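Handheld gripper pairs: how do you look after yours?
Forum > Maintenance and Setup > Handheld grippers

gaurav_bansal
Okay, I've been at this since July and I'm completely hooked, so here is my setup thread! We run handheld gripper pairs with marker cubes, and I look after all of them (19 pairs, up from a handful). Most of my day goes into the cubes — if one shifts on its mount, the tracking drifts and the whole session is junk.
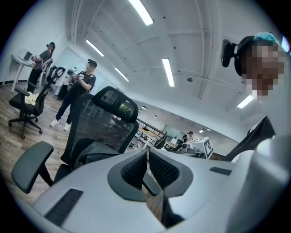
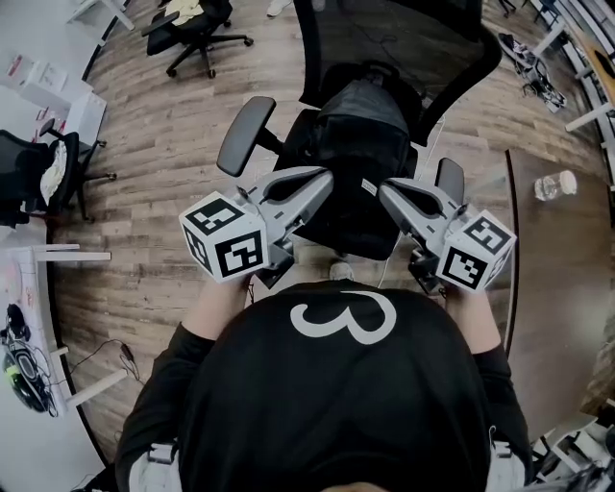
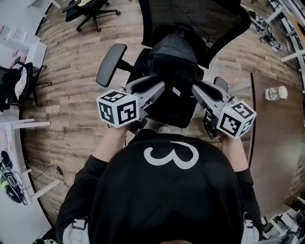 My routine goes like this. Wipe the marker faces with a dry cloth, close the fingers fully, open them fully, and check the reading both times. Then I hold the two tips toward each other and look at the gap on screen. After 150 sessions I swap the finger pads whether they look worn or not. Calibration takes me 30 seconds a pair now and I love how fast it's gotten!

Hemant Pathak
Swapping pads at a fixed count is wasteful. I change ours when they start to slip on a plastic card, and one set went 151 sessions past the point where you'd have binned it. Cube mounts are where I'd spend the money. Are you using threadlocker on the screws?

gaurav_bansal
Blue, a tiny drop. And fair point on the card test, I'll try it. But I've had pads that gripped fine and had gone soft at the edge, and then the closed reading was off. That's the bit that bugs me.

flarkirholm_renu
Soft edges show up in the closed reading, so you'd catch them in your morning check anyway. I'm with Hemant. Also, please don't wipe printed markers with anything gritty. We scuffed a whole batch that way and glare made half of them unreadable.

Zsolt Szilágyi
I'm going to disagree with both of you. With several people sharing gear, a fixed count wins — everybody judges "slipping" differently. Ours is written on tape on the handle.

gaurav_bansal
Tape on the handle! Stealing that. Zsolt, do you reset the count per finger or per gripper?

Zsolt Szilágyi
Per gripper. Both pads go at once.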